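Dinesh Unnithan
@dunnithan

Thread on why most household film packaging doesn't get recycled even when the label suggests it could. I spent several years on the sorting side, at the Nomstead plant, so this is mostly about what happens after the truck. 1/18

Start with the material. A chip or cookie packet is a laminate. Typically there is an outer layer that carries the print, a very thin metal coating, and an inner layer that seals under heat. Each does one job. They are bonded so they won't come apart in use. 2/18

The metal coating is there to keep out oxygen, moisture and light. It is far thinner than kitchen foil. You can't recover the aluminum at any price a plant would pay, and it weighs next to nothing per packet. 3/18

People use the scrunch test: crush it in your fist, let go, and if it springs back it's metallized plastic. If it stays crushed it's probably foil. The test is decent. It fails on small pieces and on anything folded many times before you try it. 4/18

Clear wrappers look simpler and often aren't. The two common ones are polypropylene and polyethylene. They melt at different temperatures and don't blend well. A bale that is a mix of both makes weak, cloudy pellets. You can't tell them apart reliably by eye. Crinkly is usually PP, stretchy is usually PE. Usually. 5/18

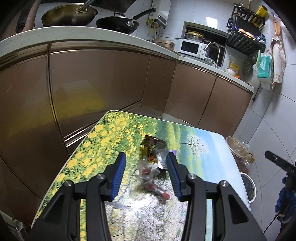 Helmi Kemppainen
@helmikem
Replying to @dunnithan
Our city says "soft plastics accepted" with no mention of PP or PE at all. Are you saying they take it and then throw half of it out?

Dinesh Unnithan
@dunnithan

Depends on the contract. "Accepted" means accepted into the cart. It says nothing about the output. Ask for the recovery rate by stream. If they only publish the collection rate, you have your answer for film. 6/18

Now the sorting line. Near the front of most plants there is a disc screen: rows of rotating shafts with discs on them. Flat paper rides over the top, containers drop through or roll back. It was designed around stiff objects. 7/18

Film wraps around the shafts. It builds up in layers until the gaps close and the screen stops separating anything. Then the line is locked out and people climb in with knives. At Nomstead we scheduled 25 minutes per shift for cutting and regularly went past it. 8/18

In one bad December we logged 1468 minutes of unplanned downtime on the front screen. 787 of those were film wraps. The rest was hoses, string lights, clothing and one garden net. 9/18

Film that doesn't wrap tends to behave like paper. It's flat and light, so it rides over with the paper and ends up in the paper bale. The mill then rejects it or pays less. Small wrappers do this more than bags do. 10/18

Optical sorters help. They shine near-infrared light on the belt, read what bounces back, and fire an air jet at the target. Two problems with film: it moves around on the belt between the sensor and the jet, and crumpled pieces overlap. The sensor reads whatever is on top. 11/18

Metallized surfaces are harder still. With the shiny side up, the reading may be too weak or too noisy to classify. With the printed side up, the same packet may read as clean PP and get ejected into the PP stream. 12/18

We tested this with the Ulari unit, same batch of packets run over and over on an empty belt. Correct ejection was 70 percent printed side up. Silver side up it was low enough that the supplier asked us to rerun the test. We reran it. Same result. 13/18

Then food residue. Oil and salt inside a packet are not a big deal in one packet. In a bale they smell, attract insects and raise the washing cost. Film has a lot of surface for its weight, so it holds more residue and more wash water per pound than bottles do. 14/18

What works better: single-material packets. Lappalainen switched one cracker line to an all-PP structure with a clear oxide barrier in place of the metal. Shelf life dropped slightly. The sorter reads it from both sides. 15/18

Store drop-off also works better than curbside for PE bags and wrap, provided the bin stays clean. Snack packets don't belong in it unless the bin says so. Check the sign on the bin, not the app. The app we had was out of date by two contracts. 16/18

Don't stuff packets inside each other or inside a bottle. It feels tidy. The sorter sees one object, the wrong weight, and ejects it late or not at all. Loose and empty is better, in whichever bin your local rules name. 17/18

Mutum has a trial report on washing mixed film, dated July 2021. The section on water use is the useful part. The tables at the back use wet weight in some columns and dry weight in others, so read the footnotes before quoting a yield. 18/18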